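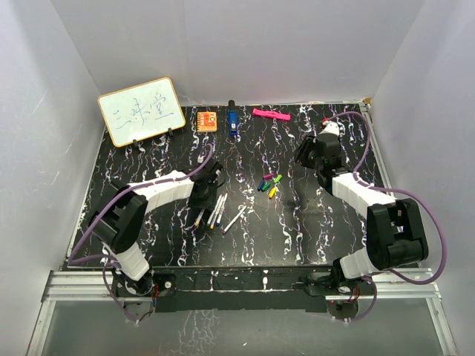
Eight games left and I've stopped sleeping

January 3, 2026

So we lost again. Away at Jalldale, 31 points down by the final buzzer, and I sat through every minute of it with a cold pie on my knee. Gallthorpe could not hit a shot from outside to save their lives! I've been to 457 of their games now (yes, I keep a list, leave me alone) and that second quarter goes straight into my bottom five.

What really got me was the defence. Jalldale scored 100 and half of those were lay-ups with no one near the ball — you could have driven the team bus through the middle. We did wake up a bit once the youngsters came on, and I'd start all of them next time, even if it means a few daft turnovers.

Anyway, the season runs until April and we're only two wins off the play-off places, so I'm not giving up yet. Julorholm are next, at home, and they've been worse than us on the road. I'll be in my usual seat behind the basket, shouting far too much. Bring a scarf, the heating's still broken.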